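Bimanual packing task: keep the failed lid grasps or throw them out?

Posted in Manipulation and Teleoperation

isstead_bench

We are collecting teleoperated demonstrations on a two-arm cell for a pack-and-close task: soft toy into a plastic tub, lid picked up, lid seated, clips pressed down. The operator drives both arms from a leader pair. Recording runs at 30 Hz from one fixed camera and two wrist cameras, with joint positions and gripper widths logged alongside. The logger is Skosix, the policy is an action-chunking transformer, nothing exotic.

So far we have 191 episodes marked as good. Another 169 have something wrong with them, nearly always the lid. The operator misses the handle on the first go, backs off and tries again, or the lid skates across the table and has to be chased. The toy half of the task is almost never the problem.

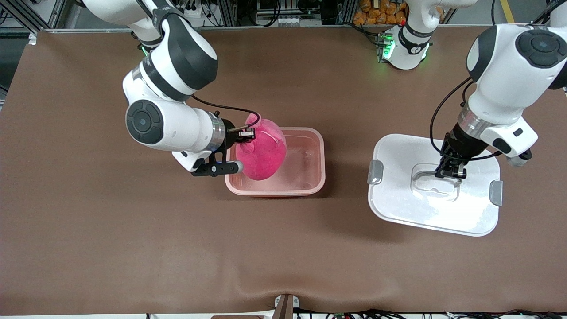 My question is about what to do with the second group. The policy trained on the good episodes alone places the toy reliably and then stalls over the lid. If the first descent is slightly off, it closes on air, lifts and carries on as though it had the lid. I suspect it has never seen a recovery. On the other hand, a colleague wants the set kept clean and says the retries will teach it to miss. The lid handle is a recess in the middle, so both fingers have to go down into it together and there is not much slack on either side. Has anyone trained with the retries left in, and did it help? Also, is it worth recording the two arms separately and joining them later?

Episode length, if it matters: the longest one is 3050 frames, most are far shorter.

mullo_user

Leave the retries in, but not all of them. Sort the second group into two piles first.

Pile one is episodes where the operator missed, corrected and finished the task. Those are recovery data and you want them. The usual treatment is to mask the loss over the approach that failed and train only from the moment the correction starts. The policy then sees the bad state as an input without being asked to reproduce the action that led to it. Skosix lets you write a per-frame flag, so it is a matter of going through and marking the start of each correction. It is dull work. I did it for a set of 2880 episodes in Mullo and it took most of September, but you have far fewer.

Pile two is episodes that ended with the lid somewhere useless or the operator giving up. Keep them on disk, keep them out of training. They are handy later if you want a success classifier.

Your stall has a second likely cause. A policy that lifts after closing on air is probably following the timing of the demonstrations and paying little attention to gripper width. Check that the measured width goes into the observation, and that it is the measured value and not the commanded one. With the commanded value a full hand and an empty hand look identical. We lost around two weeks to that.

As for separate arms: no. In your picture one gripper still has the toy down in the tub while the other already has its fingers in the lid recess. That overlap is part of the task. If you record the halves apart and join them, the timing between them is made up and the policy will learn the made-up version.

tub_and_lid

just collect more good ones, 191 is nothing. we didnt get anything stable under a few hundred. also try a different lid

sarigul_lab

Agree with the masking advice above. Two additions from our cell at Sarıgül.

First, vary the lid start pose on purpose. Operators tidy up between episodes without meaning to and put the lid back in nearly the same place each time, clips facing the same way. Plot the first-frame position of the lid over all your episodes. If it forms a tight blob, the policy has learned a place on the table and you will need a randomised reset. We print a target pose on the operator's screen before each episode — rotation included — and accept anything within two centimetres of it.

Second, record some short recovery episodes deliberately. Start with the gripper already offset from the recess, a centimetre or so in a random direction, and have the operator correct and lift. They take a few seconds each, so you can do a good number in an afternoon. We sample them at a lower weight than full episodes, otherwise the policy starts to hover and fidget before every grasp.

Do check the table covering as well. Ours was fabric and it crept forwards over a session, taking the tub with it.

isstead_bench

Thanks. Gripper width was indeed the commanded value. Relogging is not possible for the old episodes, but the measured joint angle of the finger drive is in the raw files, so I can rebuild it from that. Will mark the corrections first and retrain before collecting anything new.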